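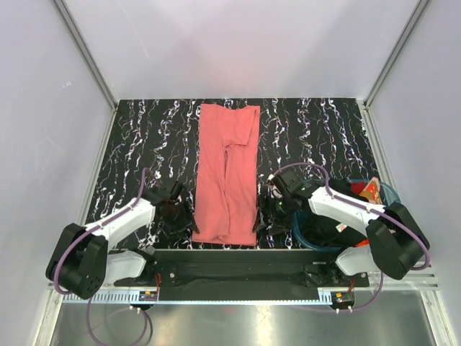 So the laundry project finally has a name. Yolotzin wanted Fedon, I wanted something with "fold" in it, and Fedon won.

I've been on demonstration duty since February and my shoulders know it. The goal is 2,000 good examples of clothes getting picked up, spread out and folded, and every one of them has to come from a person driving the arms. I do 90 in a day when things go well. (Things do not always go well!) The part I got wrong at first was being too neat. I'd set every shirt down nice and square, and the model learned to fold shirts that were already nice and square — and then froze up on anything with a twist in it. Now I drop them any old way and let the start be a mess.

The other thing I keep going back and forth on is the bad grabs. If I miss a corner and go back for it, do I keep that one? 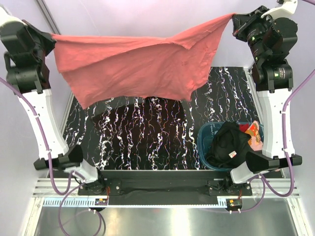
Emiliano says keep every recovery, as long as it ends in a fold, and toss only the ones where you gave up. A model that has never watched anybody fix a mistake won't know how to fix its own, he told me, and he'd take 7 ugly saves over a whole afternoon of perfect runs.

I'm coming around to that, mostly.
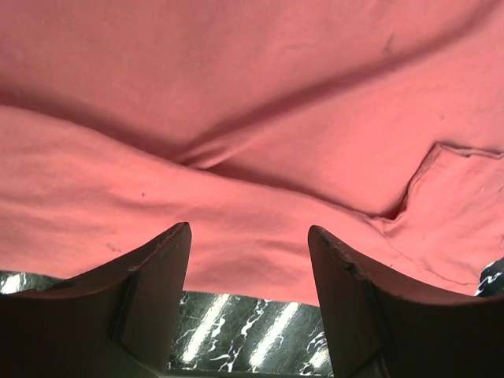 Labeling is my evening job now, with tea. I go through the wrist views and mark where each fold starts and stops, and pink on pink is rough on the eyes. When one band of cloth is lying over another panel of the same cloth, the shadow along the edge is what I go by, and I zoom way in on those. Zyanya marks hers 2 beats earlier than I do, so we need to settle that before the next batch goes in.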